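About Clarico

Teaching robots kitchen chores, one patient demonstration after another 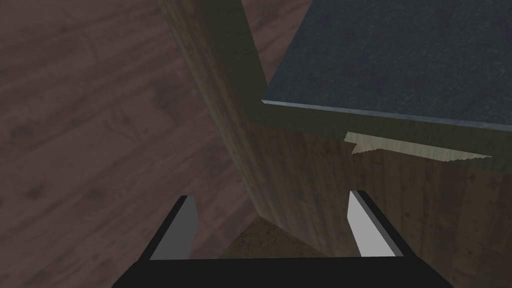 Gripper view in one of our simulated kitchens: plank floor, wooden cabinet, dark stone countertop.

Hi, I'm Bimla Dixit, and I started Clarico in a rented unit in Cavville with one secondhand arm and a very long extension cord. We're a team of 14 now, and we show robots how to do things. Somebody sits down, takes hold of the controls and does the job through the robot, over and over, while the computer keeps a record of every move. Our customers use those recordings to train their own machines. If you've ever taught a kid to crack an egg by putting your hands over theirs, you already get most of it!

I came to this from a strange direction. I taught pottery for years, and pottery is nearly all hands. You can talk at a beginner for an hour about centering clay and get nowhere, and then you put their palms in the right place and something clicks. When a friend at an engineering firm let me have a go at steering their robot arm, I had the same feeling. I was terrible at it (I knocked over the same cup all afternoon) but I went home and couldn't stop thinking about it.

What we do all day

There are two sides to the shop. On one side we have four real arms on benches, and people guide them either by grabbing the arm and moving it or by working a smaller copy of it that the big one follows. On the other side we have the simulated kitchens, where the robot, the cabinets and the floor all live in the computer and the person drives with a pair of hand controllers. I love the simulated side more than I expected to. You can drop a virtual mug all morning and there's no sweeping up.

We built our first kitchens for a project called Grarnoda, and we still use that name for the whole set. There are 22 of them at the moment. The cabinets and counters change from one to the next, and so do the floors, so the robot doesn't learn that every kitchen on earth looks like the one it started in. The jobs are pretty ordinary: open the drawer, shut the drawer, move the bowl off the counter, put the spoon where spoons go. We do a lot of drawers. Ask anyone here about drawers and clear your schedule.

The part people find hardest is the camera down by the gripper. You see two fingers and whatever happens to be near them, and when you come in steeply over the corner of a cabinet, your sense of which way is "forward" goes right out the window. New folks always want to watch from across the room instead. We let them for the first couple of days, then we switch them over to the gripper view for part of every session, since that's the view a lot of our customers' robots will have to work from. It feels awful for a while and then it doesn't.

How we teach our teachers

We call the people who drive the robots teachers, and yes, I picked the word. Everybody who joins does 18 practice sessions before any of their recordings go out the door. I did mine too, and I was slower than both of the people I trained with.

Most of the practice is about slowing down. A good demonstration looks a little dull. You line up, you come in at an even speed, you close the fingers, you lift, and you don't wiggle. If you make a mistake and recover from it well, we keep that one, and we mark it so the customer can find it. Robots get things wrong too, and it helps them to have seen somebody fix a bad approach without flinging the spoon across the kitchen. If you make a mistake and panic, we keep that one as well, but it goes in a folder we only open at the holiday party.

Nobody drives for more than 45 minutes at a stretch. Hands get tired, and tired hands make sloppy recordings. There's tea. There's also a couch, which came with the building and is uglier than I can put into words, and I've been outvoted every time I've tried to replace it.

Where we are

We're still in Cavville, in the old Bhatia building by the rail yard. The name is painted over the loading door in big letters and we never got around to adding our own, so if you're visiting for the first time, look for Bhatia and ring the lower bell. The upper bell belongs to a print shop and they are very nice about it. Mornings are best for a visit. By 3 p.m. the sun comes straight through the west windows and we pull all the blinds down so the real cameras can see properly, and then it's like walking into a movie theater.

Every February we open up the shop to families from the neighborhood. Kids get to try the simulated kitchens, and they're usually better at it than the grownups, which has been a humbling thing to find out about my chosen profession.

Working with us

If you're building a robot and you need people to show it something, write and tell me about the task. Short videos help a lot, even shaky ones from your phone. I'd like to know what the robot's hand looks like, what it's supposed to pick up or open, and what keeps going wrong. We can record in our kitchens or build one to match yours, and I'll tell you up front if I think the job is a bad fit for us.

If you want to come and teach, you don't need an engineering background. We have a former dental assistant, a guy who used to tie fishing flies for a living, and me. Send a note through the contact page and tell us something you're good at doing with your hands.

Bimla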